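2024-09-22
By the Flaria features desk

Good habits before the robot learns

At Prornis, a small company that teaches household robots, the work begins at the sink. A person cleans a small item with a brush, wearing a printed marker cube on each wrist, and a camera on the head records the hands. Later the software reads the cubes to know where each wrist was.

The rules for this work were a loose collection of notes until March. Now they fill 12 pages, and every new recorder must read them before the first shift. The team wanted 2,000 recordings for its washing set, and in an early check 73 had to be thrown away. Most had the same fault — a cube had turned on the wrist.

The first rule is therefore a simple one. Tighten the strap, shake the hand, and look at the cube again. The second says that both cubes must stay in view while the hands work. A recorder who loses one from view should slow down and bring it back, and should not start the task over.

Rooms are not tidied for the recording. Carnegie, the partner office which reviews the files, asks for ordinary rooms with ordinary things in them, because a robot will meet the same in a real building.
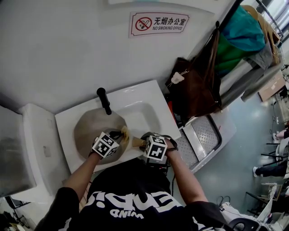 Who checks the checkers

Each file is reviewed by 2 people, who work apart. If they disagree, the file waits for the weekly meeting. It is slow, but the reviewers prefer it to guessing.

Contact the desk | © Flaria | Back to top

Related
Skomano writes its own rules for shared workshops
What should a robot do when a person walks in?
Consent forms in plain words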